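Categoría: Armario y lana | Galerías

El jersey granate sale del armario (y vuelve a entrar, espero)

Marzo, por Candela Cantero

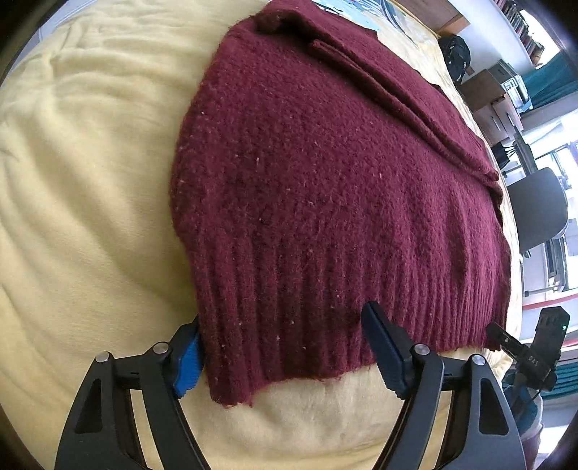 Lectura: 5 min

Todos los años me pasa igual. Llega marzo, hace tres días de sol seguidos, me vengo arriba y decido que ya toca guardar la lana. Y todos los años empiezo por el mismo, el granate, que es el que más me pongo y el que peor trato. Así que la galería de este mes se queda en una sola foto y bastante charla, porque me habéis escrito varias preguntando cómo guardo los jerséis gordos y prefiero contarlo con uno delante.

Lo extiendo siempre encima de la cama, sobre la sábana amarilla. No es por estética, aunque reconozco que el vino sobre el amarillo pálido me gusta muchísimo — Covadonga dice que parece una natilla con mermelada. Es que en la cama lo puedo dejar plano, darle la vuelta, ir a por un café y volver sin que se haya estirado colgando de una silla. En la mesa del salón siempre hay cosas, y en el suelo, con mi espalda, ni hablar.

El jersey lo compré hace cinco inviernos en una tienda pequeñita, Trindade, que ya cerró. La dueña me avisó de que la lana iba a hacer un poco de fieltro con el uso y yo dije que sí, que claro, sin escuchar nada. Pues sí, lo hizo. Tiene ya esa superficie peludilla y algo apelmazada que a mí me parece de abrazo y a mi madre le parece de trapo. Al lado de la ventana el color se va hacia el rosa, y en los pliegues se queda granate oscuro. Por las noches, con la lámpara, es casi marrón. No hay manera de saber con qué pantalón pega hasta que sales a la calle.

Vamos con las pelusas. Las blanquitas que se ven repartidas por el punto son las que me quitan la paciencia, sobre todo las que se enganchan abajo, en el canalé, que ahí el rodillo adhesivo pasa por encima y no se entera. Esas las saco una a una con los dedos o con unas pinzas de depilar viejas (lavadas, por favor). Para el resto del cuerpo uso rodillo sin apretar. Probé una temporada con la maquinilla quitabolas y acabé con una zona más fina que otra, así que ahora solo la saco para los jerséis de acrílico, que me importan menos.

Y luego está el bajo. ¡Ay, el bajo! El elástico es ancho, de los que abrigan los riñones, y está ya irregular, con hilitos sueltos y una esquina que se descuelga más que el resto. Me preguntaba Ignacio Herrero en los comentarios del mes pasado si en estos casos hay que cortar. NO. No cortéis nunca un hilo de punto sin mirar antes de dónde viene. Si es pelo suelto de la propia lana, se deja o se recorta un milímetro y ya está. Si es una hebra que sale del tejido, se pasa al revés con una aguja de ganchillo finita y se remata por dentro. Yo tengo pendiente hacerlo en ese piquito desde Navidad. Lo digo en público a ver si así me obligo.

Sobre doblarlo, cada una tiene su religión. Yo lo que hago es esto: lo estiro bien con las palmas, sin tirar, y empujo las arrugas hacia fuera. Después echo las mangas hacia dentro, vigilando que no se quede ningún pliegue gordo atrapado, porque los dobleces que se marcan en la lana gruesa en marzo siguen ahí en octubre. Luego subo el bajo hasta la mitad y doblo otra vez. Queda un paquete gordito que no cabe en ningún cajón normal, por eso va en la balda de arriba, solo o con otro encima como mucho. Colgarlo en percha, jamás. Le salen dos cuernos en los hombros que no se van ni con vapor.

Lavarlo antes de guardarlo, sí. A mano, con agua fría y muy poco jabón. Este año voy a usar el Drimamar, que me lo recomendó Benito Zabala cuando le llevé el abrigo a la tintorería y que huele muy suave. El del año pasado era de los de litro y medio, superperfumado, y cada vez que me ponía el jersey parecía que llevaba puesto un ambientador de coche. Para secarlo, toalla grande debajo, enrollar todo como un brazo de gitano, apretar sin retorcer y otra vez plano. Le cuesta dos días, a veces más si llueve. Paciencia.

¿Polillas? Toco madera. Meto saquitos de lavanda de los que hace mi tía y los cambio cada temporada. También reviso los jerséis a mitad de verano, cuando me acuerdo, que es una temporada sí y otra no. Si alguna tiene un truco mejor que la lavanda, que lo deje abajo, pero que no sea naftalina, que me trae el armario de mi abuela entero a la cabeza y luego no duermo.

Una cosa que me preguntó Covadonga el otro día tomando algo: ¿merece la pena tanto lío por un jersey que ya está como está? Pues mira, pesé este por curiosidad en la báscula de cocina y da 445 gramos. Casi medio kilo de lana que abriga más que dos sudaderas juntas. Me lo he llevado a la playa en noviembre, a un concierto al aire libre, a urgencias una madrugada con mi sobrino, y siempre ha vuelto entero. Un poco más peludo cada vez, eso sí. Mientras aguante, se queda. Cuando no aguante, ya tengo pensado cortarle las mangas y hacerme unos calentadores — y del cuerpo saldría una funda de cojín bien bonita.

El mes que viene toca ropa de cama, que la colcha estampada en azul también se merece su ratito, y tengo un montón de fundas desparejadas que no sé ni de qué juego salieron. Si queréis mandarme las vuestras, las fotos se reciben hasta el día 12 en el correo de siempre. Poned vuestro nombre, que la otra vez me llegaron unos calcetines preciosos y sigo sin saber de quién eran.

Ah, y a quien me preguntó por el cepillo de cerdas para lana: era de mi abuela, no tiene marca ni nada. He visto parecidos en el mercadillo de los martes.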